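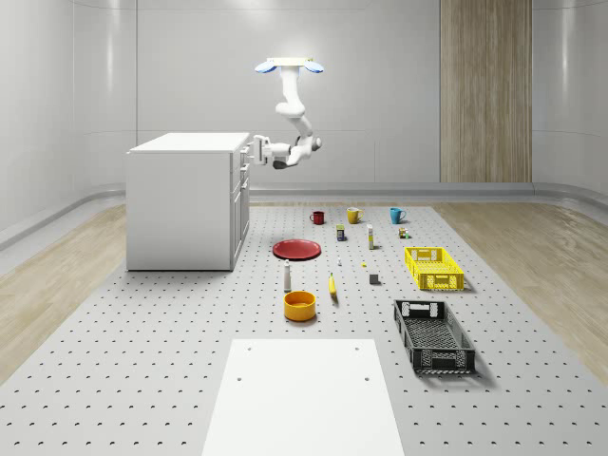
*Fig. 1. Simulated workcell: ceiling-mounted arm, gripper close to the cabinet.*

**Weketti student project - progress report, 23 April 2020**

Work since the last report has been in simulation only. The scene now holds the cabinet, two crates and the set of household objects, among them mugs, a plate, a bowl and a banana.

Drawer opening: Yasaman Mousavi has run 2000 trials, of which 1325 met the pass condition. Most failures are missed handles - the approach angle is still set by hand.

Sorting into crates: not started. Irina Stanciu is writing the grasp planner and expects a first version in July.

Spend to date is £3732, mainly computing time. No change to the budget is requested.

Siamak Jalali, project supervisor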